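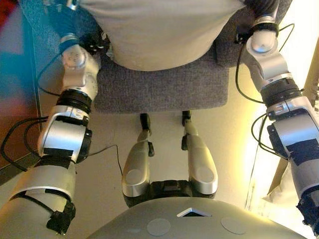

Chapter 3
Choosing a Hand: How to Compare Grippers Fairly

In this chapter you will plan a gripper trial, run it on a soft object and a hard one, and write up results that another team could check. You will need your notes on joint torque from Chapter 2, especially the part about wrists.

Grippers are where robotics gets properly exciting. An arm can be strong, quick and accurate to a hair, and it still does nothing useful until there is something on the end that can take hold of the world. Change the hand and you have changed the robot! The same arm that stacks tins all morning may be hopeless with a sock, and the hand that copes with the sock may drop every tin you give it.

Cloth is a wonderful test for exactly this reason. A tin has one shape. A shirt has as many shapes as you have patience to look at, and it changes shape again as soon as a finger touches it. Two arms working together have to agree on where the edge is, how hard to pull and when to let go – and all of this while the cloth hides its own corners. Spread it on a mat with a bit of grip to it, like felt or short carpet, and the cloth drags as it moves. Put it on a smooth floor and it slides. Write down which surface you used, every time.

3.1 The Graldale trials

Most of the worked material in this chapter comes from a set of bench trials at Graldale, planned by Daniyal Jafri. His team compared two hands on the same pair of arms. The Rerkorico hand has jointed fingers and a soft outer covering. The Zusano is a plain two-jaw gripper, cheap and quick to mend. Both were driven by a Šimkus controller with the same settings, so that any difference in the results could fairly be put down to the hands.

Each hand was given 24 different objects, from a folded tea towel to a steel spanner, and the full programme came to some 2,000 grasps. On cloth, the jointed hand held on in 81 per cent of attempts. The two-jaw gripper did worse on cloth and better on nearly everything with a flat side, and we will spend a good part of section 3.4 asking why.

Jafri's notebooks are a joy to read, partly for the mess. There are pages on cables: a loop left too tight tugs at the wrist near the end of its travel, and for one whole afternoon the team blamed the fingers for a fault that was in the wiring. There are pages on tape, too (where it was put, when it was changed, what it did to the balance of the forearm). Keep notes like these. You will want them later.

3.2 Before you start

Decide what counts as a successful grasp and write it down before the first attempt. At Graldale it was a lift, a hold of 3 seconds and a clean release. Yours may differ, but it must stay the same for every hand you test.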